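Clothing swap moves to the Mollport hall

The winter clothing swap will be held at the Mollport community hall this year. The old space on Naidoo Street is closed for roof work until spring. Doors open at 10 a.m. and close at 2 p.m., and parking is free in the lot behind the building.

Last year 108 households took part, and 1088 items changed hands. Most of what was left over went to the Gesach shelter, which has asked for adult sweaters and children's coats again. They have enough jeans.

How it works is the same as before. Bring up to 18 clean items and get one ticket for each. A ticket is good for any piece on the tables, whether it's a baby hat or a winter coat. Tickets left over from last December are still good - bring them along. Shoes are welcome if the soles are sound. Please leave pillows, swimwear and single socks at home.

Wayne MacDonald will run the check-in table and has asked that bags be sorted by size before you get in line. Last year the line reached the street by 10:30, mostly from bags being emptied at the counter. Masks are required indoors, and we will let in 16 shoppers at a time.

T-shirts and other cotton knits go on the long tables by the stage this year. Check the hems and neckbands before you bring them. A faded print is fine. A torn seam is not, unless you mark it for the mending pile. Stains should be marked with a piece of tape.

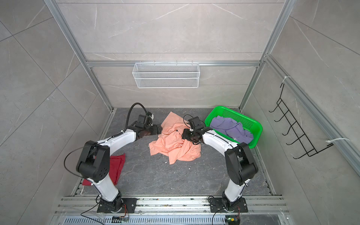
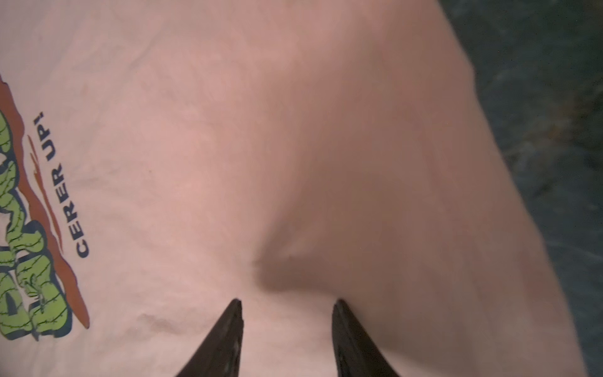
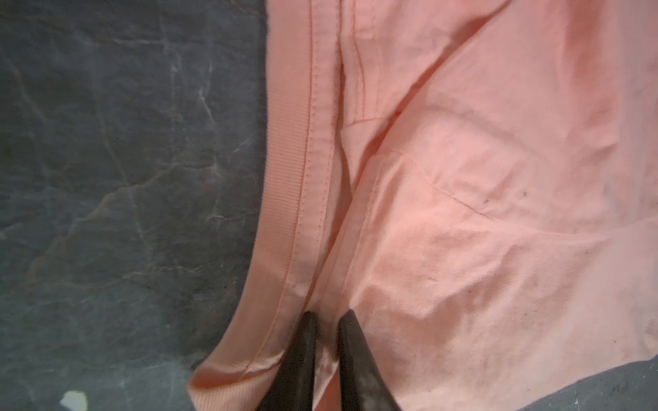
Drop-off hours

If you can't come on the day, leave your bag at the Hodora Laundry counter by 1/23/22. Put your name and a phone number inside the bag, and your tickets will be held at check-in. The counter closes at 6 p.m. and can't take hangers. We still need some folding tables, six feet or shorter - call the hall office if you have one to lend.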